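3.2 Interior surfaces and planting at the Pletville site

The second building in the survey was a former workshop at Pletville, converted to offices and visited in November. Its upper level keeps a good deal of exposed brickwork, which the owners chose not to plaster when the conversion was carried out. We recorded 69 wall sections across the building and classed each by finish, colour range and the condition of the face. Sections shorter than 700 mm were left out, as were those behind fixed shelving.

Bricks were graded by eye against the colour card described in Section 2. Where two assessors disagreed by more than one step, the section was graded again by a third (Koval), and the median was used. This was needed for 17 sections, most of them on the upper level, where the colour varies from one brick to the next and a single grade describes the wall poorly. The adjoining painted surfaces were recorded as plain and given no colour grade.

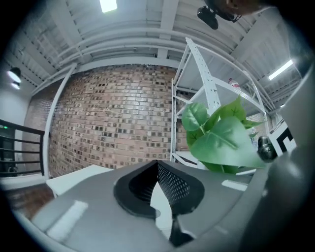 Figure 4. Upper level, Pletville: brick wall in tan, beige and reddish-brown, with white column and black metal railing to the left.

The brickwork in Figure 4 is laid in horizontal courses, and many of the bricks show small dark square marks. The assessors did not agree on whether to treat these as recesses or as staining. Marchuk and Ostapchuk entered them as a feature of the face, while Koval entered them as a defect. For the totals in Table 3 we follow the first reading, and the effect of the second is given in brackets. Under either reading the section stays in the mixed colour class.

Plants were noted only where their leaves stood in front of a graded surface. They hide part of the wall from some standing positions and may lower the agreement between assessors, a point also raised by Hutsuliak in the pilot work. We made no attempt to move them. Grades were taken from the nearest position with a clear view, and 5 sections with no such position were marked as partial.

Railings and columns were treated as boundaries between sections and were not graded themselves. This differs from the practice at the Stevon site, where painted columns had been counted as wall, and the Stevon figures have been adjusted to match.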